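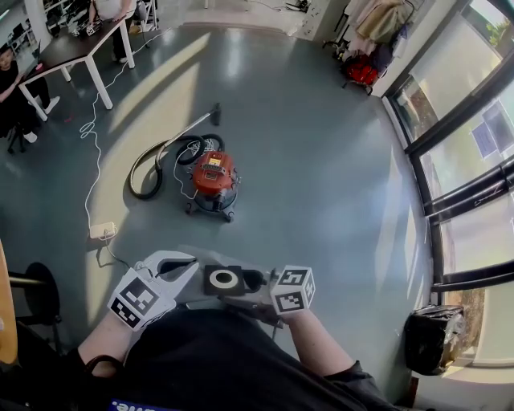

Red and gray canister vacuum on the gray epoxy floor, Tinport workshop.

Tinport Workshop: Floor and Cleaning Equipment Check
March round, started 7:30 a.m.

What a good round this was! Only two items to chase, and the floor is the best it has been since the coating went down.

1. Walkways clear, full width
OK. Even the stretch by the Mirnine shelving, which used to collect boxes like a magnet.

2. Floor coating free of chips and lifting
OK, with one to watch. Small chip by the loading door, 14 mm across. Marked with tape. Please measure again next round.

3. Spills and drips
OK. Spill kit full and sealed. Lovely to see the drip tray under the Vieira compressor being used!

4. Vacuum cords and plugs
OK. Checked full length by hand, no nicks, no tape repairs.

5. Vacuum filters and bags
ACTION. Filter on the storeroom unit is gray right through and needs replacing. Spare bags: 12 on the shelf, plenty.

6. Hoses and floor heads
OK. The new brush head is terrific on the joint lines (try it along the back wall, you'll be converted).

7. Wet floor signs
ACTION. One sign has a broken hinge and won't stand. Take it out of use and order another.

8. Cleaning products labeled and capped
OK. The Suvora floor cleaner is now in its own tray, with the data sheet clipped above it.

9. Mats flat, edges down
OK. The mat at the side entrance finally lies flat after a week under the toolboxes.

10. Lighting over walkways
OK. All tubes working, and what a difference at the far end!

Area covered: 1,515 square feet, nearly all of it walked twice.
Follow-up on items 5 and 7 before the April round. Sheet goes in the blue binder, behind the fire door checks.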